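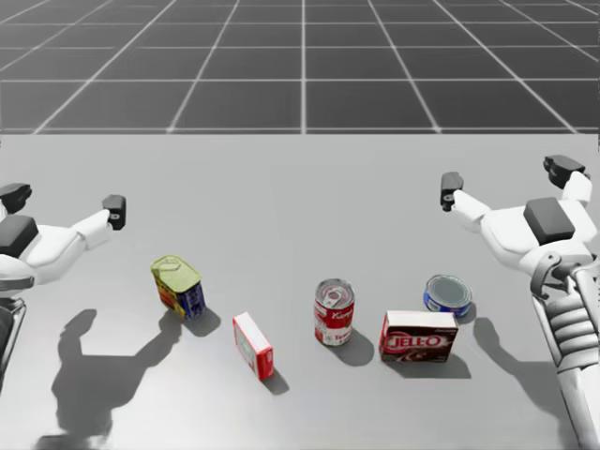
Figure 2. Simulated grocery task with two arms and five items. Both grippers are open above the table.

4.2 Putting groceries away

Putting groceries away is a chore most people do without thinking, and it is still hard for a machine. We built the task in the Nakier simulator with packaged goods of different shapes: a soup can, a short tuna can, a rectangular tin and two boxes (Figure 2). The tuna can is low and wide, so the fingers have little side wall to hold. A box lying flat has to be gripped across its narrow side or tipped up first.

We ran 1,516 trials with the Conness planner. Most failures came from the boxes - the fingers closed on a corner and the box turned out of the grip. Handing an item from one arm to the other failed more often than a single pick, and in 17 trials the arms blocked each other and the run was stopped.

These results do not yet support use in a home kitchen. Trials on the real arms at the Milcombe lab are planned for May, with the same items and the same time limit per pick.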